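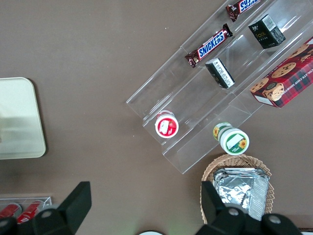 Présentoir à gradins en acrylique transparent, garniture actuelle.

Présentoir acrylique à gradins : les articles glissent ou basculent, comment garnir ?

Forum Follura > Petite restauration > Comptoir et libre-service
Publié par lis_comptoir le 17 août 2026

Bonjour,

Je cherche une méthode de garnissage pour un présentoir à gradins en acrylique, avec séparateurs transparents, posé sur une table brune. Il sert à la vente de petits articles : barres Snickers, petites boîtes noires, sablés aux pépites de chocolat, un petit pot à couvercle rouge, un bocal cylindrique à étiquette verte décorée de tournesols.

Deux défauts constatés depuis juillet :
- les petites boîtes ne restent pas droites et se mettent de travers sur le gradin ;
- le bocal, couché, n'a pas d'appui stable et finit à moitié hors du présentoir.

Le panier en osier rond, avec les paquets emballés d'aluminium, se trouve juste devant et gêne l'accès au gradin du bas. La profondeur utile d'un gradin est d'environ 245 mm en comptant le retour avant. Budget limité, je ne souhaite pas remplacer le meuble. Un revêtement antidérapant suffit-il, ou faut-il revoir l'implantation complète ?

korside_agencement
Inscrit, 2000 messages

Le revêtement seul ne suffit pas. Un gradin incliné en acrylique lisse a un coefficient de frottement faible avec le carton pelliculé, et encore plus faible avec un film d'emballage. Procéder dans cet ordre :

Retirer tous les articles, dégraisser l'acrylique à l'eau tiède savonneuse, sans alcool (risque de microfissures sur les chants). Laisser sécher.

Poser au fond de chaque gradin une bande de silicone transparent, coupée 3 mm en retrait du bord avant. Ne pas coller : la bande tient par contact et se lave.

Placer les articles cylindriques debout, jamais couchés. Un bocal sur le flanc roule dès qu'on prend l'article voisin. S'il est trop haut pour son niveau, il va sur le gradin supérieur, contre le fond.

Pour les petites boîtes, les mettre à plat, grande face en appui, code-barres dessous. Posées sur un chant étroit, elles pivotent.

Pour les boissons, garder un support séparé, placé en arrière. Un porte-bouteilles transparent à deux niveaux avec trois bouteilles par niveau convient, la rangée arrière reste lisible au-dessus de la première. Les sandwichs triangulaires vont dans un panier rond à part, et le plateau beige reste libre au centre pour composer la commande.

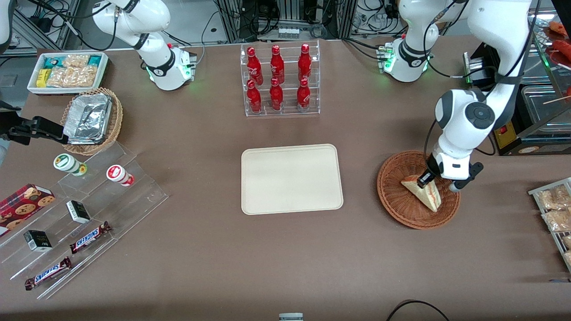 Disposition de la table, par zones

Arrière : bouteilles, bac blanc des sachets et boîtes de snacks.
Côté : présentoir à gradins, perpendiculaire au bord si la place le permet. En diagonale, il consomme de la surface et l'on ne voit plus l'article du fond.
Panier des barquettes ou paquets en aluminium : devant le bac blanc, hors de la zone de prise du présentoir.
Centre : plateau seul.

Charge : je ne dépasse pas 200 g par article sur les gradins du haut. Valeur d'usage chez moi, à vérifier sur la notice du vôtre.

stunau_72
Inscrit, nouveau membre

Même problème ici. J'ai mis de la pâte adhésive sous les boîtes, ça tient mais ça laisse des traces sur l'acrylique. Pour les barres, pas de souci, elles restent à plat toutes seules.

lis_comptoir

Merci. Bandes de silicone commandées. Je redresse le bocal et je décale le panier. Pour le chant des boîtes, je n'avais pas fait le rapprochement. Stunau, la trace part à l'eau savonneuse ou il faut un produit ?

stunau_72

Eau savonneuse et chiffon microfibre, en insistant. Il reste un voile sur un des séparateurs.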